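Home Shop Decanters Glassware Openers Serving and Table Gift Cards Our Story Contact Cart (0)

The Jurkance Wide-Base Decanter with Strainer Funnel

Updated 26 May 2020

We have carried a good many decanters in this shop over the years, tall ones, swan-necked ones, one shaped like a duck that we all loved and that a certain number of you returned, and the Jurkance is the one that we keep taking home ourselves. It's a plain, generous, clear glass decanter with a broad flat base and a neck you can get your whole hand around, and it comes with a stainless steel funnel that has a fine mesh strainer sitting inside it. The two parts were made for each other, so the funnel rests squarely in the mouth without wobbling and you have both hands free for the bottle.

If you've never owned a decanter, let me talk you through what it's for, and if you have owned several you can skip down a bit, we won't be offended!

There are two reasons to pour a wine into another vessel before you drink it. The first is air. A young red, especially one with a lot of grip to it, can taste tight and a little sulky straight out of the bottle, and giving it some room to spread out will often bring the fruit forward and soften the edges. The wide base does this work. Pour in a standard bottle and the wine settles right at the widest part of the glass, with as much surface open to the air as you're going to get from a decanter that still fits on an ordinary dinner table.

The second is sediment. Older reds and vintage ports throw a dark, gritty deposit as they age, and it's perfectly harmless but not at all pleasant to chew on. Stand the bottle upright the day before, pour slowly, and stop when you see the cloudy part creeping up toward the neck. The strainer is there to catch whatever gets past you, along with the bits of crumbled cork that come with old bottles no matter how careful you are. I've had corks fall apart on me in front of company more times than I'd like to say, and it is a great comfort to have that mesh waiting underneath.

How long should you leave it?

We get this question more than any other, and Rigoberto Villaseñor, who looks after our tasting room and has opened more bottles than the rest of us put together, always gives the same answer, which is to taste it and see. Pour a small splash when the wine first goes in, and then another after 20 minutes. If it's better, wonderful, and if it's still getting better, leave it a while longer. A big young Cabernet or Syrah may want an hour or two. A lighter red might be lovely right away. A very old bottle should be poured and drunk with hardly any wait at all, as the scent on those can fade quickly once they're opened, and it would be a pity to miss it while you're fussing with the salad.

White wines can go in too. People are surprised by that, but a rich, oaky Chardonnay that's come straight from the refrigerator opens up beautifully with a bit of air and a few degrees of warmth. I wouldn't bother with a crisp little Sauvignon Blanc. Sparkling wine I would leave in the bottle, although Jaqueline in our office disagrees with me about that and she is welcome to her opinion.

The details

Glass: clear, lead-free crystal, mouth-blown
Capacity: 40 fluid ounces to the base of the neck
Base: 7 inches across
Funnel: brushed stainless steel, removable fine mesh strainer
Stopper: none included (see below)
Care: hand wash the decanter; the funnel and strainer may go in the dishwasher
Price: $68

Because each one is blown by mouth you may find a tiny seed bubble or a slight difference in height between yours and your neighbor's. We check every decanter when it comes in and set aside any with a flaw that would bother us at our own tables. What's left is the ordinary variety of a thing made by a person.

About that stopper. The earlier Jurkance came with a ground glass one, and it was handsome, but it chipped, and it encouraged people to keep wine in the decanter for days, where it does no good sitting. If you have some left at the end of the evening, the kindest thing is to tip it back through the funnel into the rinsed bottle, push the cork in, and put the bottle in the refrigerator, red wine included. It'll be quite drinkable tomorrow. The funnel fits a standard wine bottle neck for just this purpose, and I use it that way nearly as often as I use it the other way around.

Keeping it clean

A decanter that's hard to clean ends up at the back of a cupboard, we've all got one. The neck on this one is wide enough for a soft bottle brush, and most adult hands will get a cloth at least part of the way down. Rinse it with warm water the same night, before you go to bed, even if that's all you do. Red wine that dries in the bottom leaves a purple ring, and the ring takes patience.

Should you get one anyway, put in a spoonful of uncooked rice, a splash of white vinegar and a little warm water, and swirl it round and round until the glass comes clear. Skip the dish soap if you can, or else rinse and rinse and rinse again, as soap clings to glass and you will smell it in the next wine. Dry it upside down on a folded towel with something under one side of the mouth to let the air in. We do sell a proper drying stand, the Dukier, which is a bent steel rod with a rubber tip and a weighted foot, and it's very nice to have, but a towel has served my family for years.

Please don't pour hot water into a cold decanter or the reverse. Good crystal is thin and it doesn't care for surprises.

What customers have told us

"I bought this for my father, who insisted he didn't need one, and now he decants everything, including a wine that came with a screw cap and cost less than lunch. The funnel is the best part. He says to tell you the strainer pops out for rinsing, which he thinks you should mention." Thilini Dissanayake

(He's right, and we should have. Press gently from underneath and it lifts out.)

"Beautiful shape, pours without dripping if you give it a small turn at the end. It's heavier than I expected when full, so my mother uses two hands. I took off nothing for that but thought others would want to know." Baltazar Serrano

"Mine arrived with a hairline crack near the base. I sent a picture and had a new one that same week, no arguing. The second one has been through a whole holiday season and a house full of cousins." Nicanor Zavala

Goes well with

The Skevov all-purpose glasses, sold in pairs, have a bowl big enough for a decanted red and a stem that won't make you nervous. If you like to pour old bottles often, have a look at the Cisneros two-prong cork puller as well. It slides down either side of a fragile cork and eases it out in one piece, and between that and the strainer you're about as well protected as a person can be. It takes a little practice. Try it on something inexpensive first.

Shipping and returns

We pack each decanter in a double carton with molded pulp at both ends. Shipping is a flat $7 anywhere in the lower forty-eight states, and orders over $100 go free. Orders placed before noon generally leave us the same day. If yours reaches you broken, keep the box, send us a note and a photo, and we'll have another on its way. If you've simply changed your mind, you have 40 days to send it back unused, and we'll refund the price of the decanter in full.

Engraving is available on the glass, up to 20 characters, in a plain script. An engraved decanter can't be returned unless it's arrived damaged, so do check the spelling. We'll be adding a second style of lettering in September.

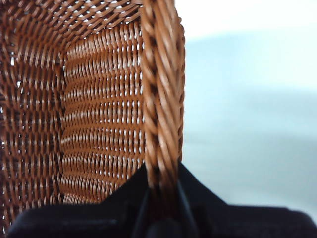 Serving and Table

The Jurkance is listed in this section together with our glasses, coasters, pourers and linen bottle wraps. Everything in the section can go in one carton and travel under the same flat rate, and we can add a handwritten card at no charge if you leave your message in the notes box at checkout. Write as much as you like, we've got big cards.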